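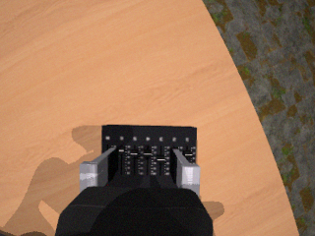
*Fader task in the simulator, gripper open over the mixer. Plasari demo, Cindevstead.*

# Plasari simulator: notes from the open day

March 14, 2019

Plasari opened its Cindevstead office to visitors for an afternoon, mainly to show the new release of its robot simulator. I went because our shop is choosing between this and the Kanaan package we already use two days a week. Entry was free, with over 60 people signed up, and the wait for a desk was longer than the time at it.

The demo task was built around a small audio mixer on a big wooden table. You pick a fader, give it a target height, and the arm tries to move the cap there. Visitors could also skip the faders and have the gripper pick up the whole unit.

## What I liked

Setup is quick. I loaded the mixer task from the menu and had control of the arm before the host had finished explaining the keys. The view from behind the gripper is the one I used most. Both fingers stay in sight on either side of the mixer, so lining up is easy, and the shadow on the wood helps you judge height. Kanaan has shadows too, but they are off by default and slow everything down when you turn them on.

The faders start at different heights, and you can have them shuffled on each reset. I asked for 200 resets in a row and left it going while I got coffee. It was done when I got back, with a plain text log that opened in a spreadsheet without any cleanup.

The backgrounds can be swapped. Ours had a floor of mossy cobblestones past the curved edge of the table. There is a long list of others, and changing one does not restart the task.

## What I didn't

The gripper body blocks a good part of the view once you get close. The lower part of the mixer was hidden from me just when I wanted to see it. A second view from the side fixes this, but it opens in its own window and has to be placed again every session.

Contact on small parts is still weak. The fader caps are thin, and twice a finger slid over one without moving it. The host said the contact settings had been reworked in February. The row of round buttons above the faders can't be pressed in this version.

The manual is 400 pages and has no index.

## Price and verdict

A single seat is $3,000 a year, with the Drondby arm models included. Other arms cost extra, and I could not get a firm price for ours.

For pick-and-place work I would take it over Kanaan today. For anything with sliders or knobs I'd wait one more release. We have asked for a trial seat and I will add to these notes once we have run our own parts through it.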